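Kitchen Gallery: Sink and Counter, Unit 14

Dirkesero refitted the kitchens in this building over one spring, finishing in April. The gallery covers the wet side of Unit 14, where Lucinda Nguyen-Tran handled the layout and Imani Nguyen-Tran kept the parts list. The full list runs to 729 lines and is held at the Kudari office.

Sink type: stainless steel, double basin, brushed rim. The divider lets dishes be sorted before washing. Plates go in the left basin, mugs and bowls in the right.

Counter: wood strips with the grain left visible. The surface is oiled every 28 days. Standing water should be wiped from the joint between the rim and the wood, as this is where staining begins.

Drain: the right basin has a round strainer. Lift it out and rinse it after each load. Bowls set down in front of the mugs tend to cover it and slow the flow.

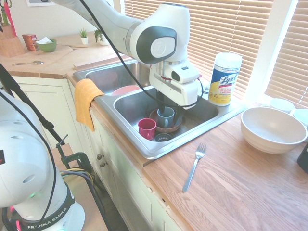

Mugs are washed before bowls, and bowls before plates. Flatware left on the counter is added with the plates. Wipes stay on the back corner of the rim, within reach of both basins. The towel hangs over the front edge and is changed daily.

Cabinet fronts under the sink are covered in the Atanasov gallery, along with the hinge settings.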